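긴 나무 작업대 관리하기: 평소 닦기부터 오일 먹이기까지

2020년 1월 29일 | 글 Doscombe 생활공방 편집부
읽는 시간 4분

나무 상판은 튼튼해 보여도 물과 열, 건조한 공기에 약하다. 특히 길이가 긴 작업대나 식탁은 한쪽만 자주 쓰게 되어 그 부분부터 색이 바래고 표면이 거칠어진다. 겨울철 난방을 시작하고 두세 달이 지난 지금이 상판을 한번 살펴보기 좋은 때다.

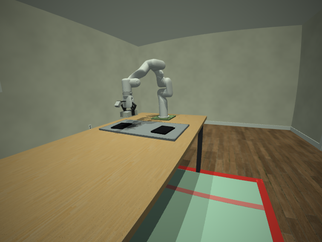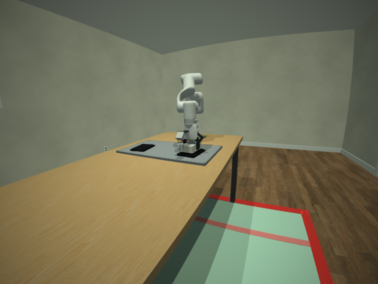
긴 나무 테이블. 두 장 모두 같은 방.

먼저 마감부터 확인한다

관리 방법은 마감에 따라 다르다. 상판은 크게 우레탄이나 바니시처럼 막을 입힌 것과 오일이나 왁스를 먹인 것으로 나뉜다. 구입할 때 받은 설명서가 있으면 그것을 따르고, 없으면 눈에 띄지 않는 구석에 물을 한 방울 떨어뜨려 본다. 5분 뒤에도 물방울이 동그랗게 서 있으면 막이 있는 마감이거나 오일이 충분히 남아 있는 상태다. 물이 스며들어 자국이 진해지면 오일이 거의 빠졌다고 본다. 시험한 자리는 바로 닦고 하룻밤 말린다.

우레탄 마감 위에는 오일을 발라도 스며들지 않는다. 끈적이는 층만 생기고 먼지가 달라붙으므로 이 경우에는 닦기만 한다. 막이 벗겨진 곳이 넓다면 전체를 갈아내고 다시 칠해야 한다.

평소에 닦는 법

마른 천으로 부스러기를 먼저 털어낸다. 모래나 쇳가루가 있는 채로 젖은 걸레질을 하면 잔 흠집이 생긴다. 그다음 물을 꼭 짠 면 행주로 나뭇결을 따라 닦고, 마른 행주로 한 번 더 훔친다. 기름때가 있으면 미지근한 물에 주방용 중성세제를 몇 방울 풀어 쓴다. 세제를 쓴 뒤에는 맑은 물을 적셔 짠 행주로 다시 닦는다.

식초와 베이킹소다는 권하지 않는다. 식초는 오일 마감을 빨리 상하게 하고, 베이킹소다는 수종에 따라 표면을 검게 변색시킨다. 참나무 계열에서 특히 심하다. 매직 스펀지도 고운 사포와 같아서 문지른 자리만 광이 죽는다.

자국별 처리

흰 물 자국은 대개 표면층에 습기가 갇힌 것이다. 하루 이틀 그냥 두면 옅어지는 경우가 많다. 그래도 남으면 마른 면 수건을 덮고 다리미를 가장 낮은 온도로 맞춰 몇 초씩 짧게 댄다. 스팀 기능은 끈다. 한 번 대고 들춰서 확인하고, 변화가 없으면 서너 번에서 멈춘다.

검은 얼룩은 젖은 쇠붙이를 올려 두었을 때 생긴다. 나무의 탄닌과 철이 반응한 것으로 걸레질로는 빠지지 않는다. 얕은 것은 사포질로 없어지고, 깊은 것은 옥살산 표백제를 써야 한다. 옥살산은 독성이 있으니 장갑과 보안경을 끼고 창문을 연 상태에서 제품 설명대로 쓴다.

볼펜이나 유성펜 자국은 소독용 알코올을 면봉에 묻혀 조금씩 찍어낸다. 셸락 마감은 알코올에 녹으므로 하지 않는다. 오래된 가구라면 먼저 뒷면에 시험해 본다.

눌린 자국은 섬유가 끊어지지 않았다면 어느 정도 되살릴 수 있다. 오일 마감 원목에 한해서, 눌린 곳에 물을 한두 방울 떨어뜨리고 젖은 천을 얹은 다음 다리미 끝을 잠깐 댄다. 무늬목은 접착층이 들뜰 수 있어 이 방법을 쓰지 않는다.

사포질

오일 마감 상판이 전체적으로 거칠면 180번 사포로 시작해서 240번으로 마무리한다. 사포는 나무토막에 감아서 쓴다. 손가락으로 누르면 그 부분만 움푹 패어 나중에 빛을 받을 때 드러난다. 반드시 결 방향으로 밀고, 긴 상판은 한쪽 끝에서 다른 쪽 끝까지 같은 힘으로 밀어야 얼룩이 덜하다. 모서리는 쉽게 닳으니 한두 번만 스치고 만다.

가루는 진공청소기로 빨아들인 뒤 살짝 적신 천으로 닦는다. 물기가 닿으면 결이 일어나는데, 마른 다음 320번으로 가볍게 쓸어 주면 된다.

오일 먹이기

식탁이라면 식기에 써도 되는 등급인지 확인하고 고른다. 식용유는 굳지 않고 냄새가 나므로 쓰지 않는다. 가로 2150mm, 세로 662mm 상판 윗면에 한 번 바르는 데 오일은 최대 40ml면 충분하다. 처음부터 많이 붓지 말고 조금씩 덜어 쓴다.

보풀 없는 천에 묻혀 결을 따라 얇게 펴 바르고, 15분에서 20분쯤 둔 뒤 스며들지 않은 오일을 마른 천으로 전부 닦아낸다. 닦아내지 않으면 며칠이 지나도 끈적인다. 옆면과 끝단도 빼놓지 않는다. 끝단은 오일을 유난히 많이 먹으니 한 번 더 바른다. 하루 말리고 같은 방법으로 두 번째를 바른다. 뒷면까지 발라 두면 상판이 휘는 것을 줄일 수 있다.

오일이 묻은 천은 뭉쳐서 버리면 저절로 불이 붙을 수 있다. 물에 푹 적셔 뚜껑 있는 금속통에 넣거나, 밖에서 한 장씩 펼쳐 완전히 말린 다음 버린다. 아마인유나 동백유처럼 이름이 순해 보이는 기름도 예외로 두지 않는다.

놓는 자리와 습도

온풍기 바람이 바로 닿는 곳은 피한다. 습도는 45%에서 55% 사이가 적당하고, 겨울에 30% 아래로 내려가면 집성판의 이음매가 벌어지기도 한다. 가습기는 상판 위에 올리지 않는다. 창가에 둔 테이블은 계절마다 방향을 돌려 놓으면 색이 고르게 변한다. 매트나 받침을 늘 같은 자리에 두면 그 밑만 색이 다르게 남으니 가끔 옮기고, 고무 바닥으로 된 제품은 펠트를 덧댄다.

다리와 상판을 잇는 볼트도 1년에 한 번은 조인다. 나무는 철마다 폭이 달라지므로 끝까지 세게 조이지 말고, 흔들림이 없어지는 데서 멈춘다. 볼트 구멍이 타원형이면 상판이 움직일 여유를 둔 것이니 와셔를 빼지 않는다.

언제 다시 바르나

매일 쓰는 식탁은 1년에 두 번, 작업대는 한 번이면 된다. 날짜로 정해 두려면 난방을 본격적으로 켜기 전인 11월이 알맞다. 그 전이라도 물방울 시험에서 바로 스며들면 다시 바른다.

문의: Doscombe 생활공방 편집부 | © 2020 Doscombe | 맨 위로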